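Bread Service at the Shared Table: Basket Choice, Cloth and Order of Placement
Student Project Report, Hospitality and Table Service Program
Prepared by Emese Szalai and Adoración Ibarra
November 2023

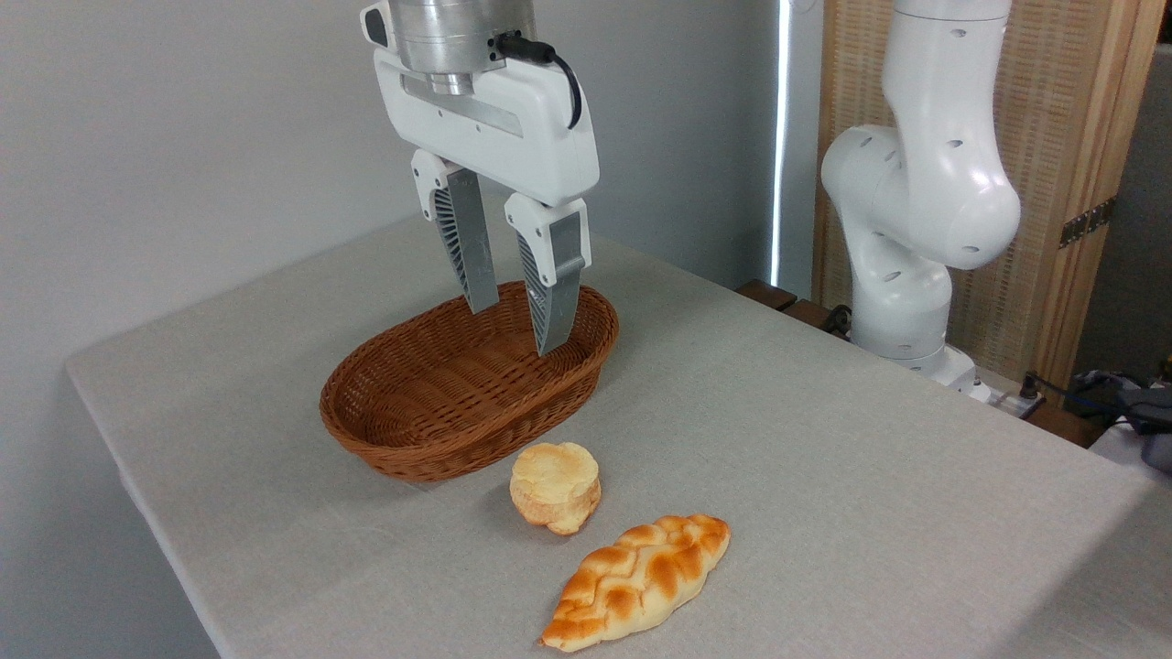
1. Background

The breakfast table is usually the first thing a guest meets in a small guesthouse, and bread is usually the first thing on it. Course materials in our program treat the bread basket briefly, as one item in a longer list of table settings. Our project looked at it as a subject in its own right. We asked how a mixed selection of bread should be arranged in a single basket so that each kind can be recognized and taken without disturbing the others.

The work was carried out in the program's service room beginning in September. The guesthouse Nestine, where both authors completed their placement, agreed to let us try the resulting arrangement at its morning service.

2. Materials

The basket selected was an oval wicker one, reddish brown, with a tight weave and a thick rolled rim. A round basket and a rectangular tray were considered at the planning stage. The round basket was set aside after the first week, as long loaves had to be stood on end or left projecting over the side. The tray held everything but offered no edge to rest the bread against.

The table was covered with a light gray cloth. White had been our first preference, but pale rolls were difficult to make out against it from a seat at the far end of the table.

Two shapes of bread were used throughout the project:

Small round roll, pale golden, with a flaky top and layered sides, similar to a scone.
Braided loaf, glossy and golden orange, darker along the ridges and narrow at both ends.

The shapes were chosen for their contrast. A roll is picked up whole by one guest, while a braided loaf is shared and has to be sliced or pulled apart.

3. Method

Each trial started with the basket empty and the bread lying on the cloth in front of it. The basket was turned at a diagonal to the table edge, which gave guests on two sides a view of the inside. One author placed the bread and the other recorded the order and final position of each piece. We completed 30 trials in the service room, followed by 17 breakfasts at Nestine.

Three orders of placement were compared: loaf first, roll first, and loaf alone with the roll served on a side plate.

4. Results

Placing the loaf first gave the most settled arrangement. Laid along the length of the basket, it left a space on one side where the roll could sit upright with its top showing. When the roll went in first, it was often pushed against the wall by the loaf and tipped over, and in several trials flakes from the top were left in the weave. The side plate kept the roll intact but took up room needed for butter and preserves.

Guests at Nestine generally took the roll before touching the loaf. Staff asked that a bread knife be laid parallel to the basket, and we adopted this from the third breakfast onward.

5. Limitations

Only one basket size was tested in full. Crumbs in the weave remain a cleaning concern, and a cloth liner was not part of this study. We recommend that the next project group include one.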